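The arm in the test kitchen: your questions

By Kheri Makokha, July

Staff at Wulleo have been asking what the kitchen automation work means for their jobs. These are the questions that came up most, with the answers as they stand.

What is the arm meant to do?
It picks things up and puts them down. The first tasks are clearing counters, moving bowls and utensils, and putting stray objects where they belong. Cooking, tasting and anything involving a customer's order stay with the kitchen team.

Why are we starting with a simulated kitchen?
Mistakes there cost nothing. A dropped bowl in the simulation is reset and tried again, and the arm can go through a task 243 times before we consider it for the real counter at Besameck. The project team, which we call Clestero, keeps the results, and any member of staff can ask to see them.

Why practise with such odd objects?
Kitchens collect odd objects. If the arm only ever handled matching cups it would be stuck the first time someone left their keys or a toy by the sink. So the simulated counter has ordinary items such as bread, a ladle and a spatula, along with shapes that are awkward to hold.
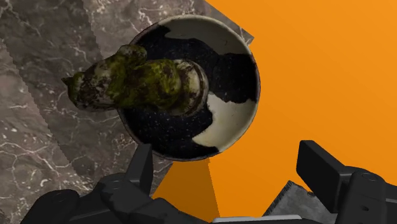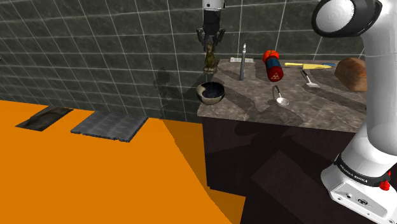

Will anyone lose their job?
No posts are being removed in this phase. Clearing and resetting takes up almost 80 minutes of a long shift, and that time will go to prep and to training. If the plan for a later phase changes, you will hear it from your manager before it is decided.

Will my duties change?
For most people, a little. Five of you will be trained as arm leads. A lead starts and stops the arm, checks its area before a run and writes up anything that goes wrong. The training lasts 12 hours, is done in paid time, and no technical background is needed.

Can I say no to being an arm lead?
Yes. It is a voluntary role, and turning it down will not count against you at review.

Is the arm recording us?
At Besameck its cameras will point at the counter. The pictures are used to find objects and are not used to judge how fast anyone works. We have put this in writing – ask for the Wi notice at the front desk if you would like a copy.

What happens if it stops in the middle of service?
Leave it where it is and call the arm lead. Do not pull anything out of the gripper. The counter can be cleared by hand as it is now, and we will keep enough people on each shift to do that.

Who cleans it?
The closing team wipes down the outside, using the cloths kept for it. Joints and fingers are cleaned by the lead only, with the power off.

When does it reach the real kitchen?
There is no fixed date. The arm has to pass its simulated tasks first, then a spell in the training kitchen outside opening hours. We will put up a notice before it is moved in.

How do I raise a concern?
Speak to your manager, or write to Kheri Makokha at the staff office. You can leave a note without your name on it.

Contact the staff office | © Wulleo | Back to top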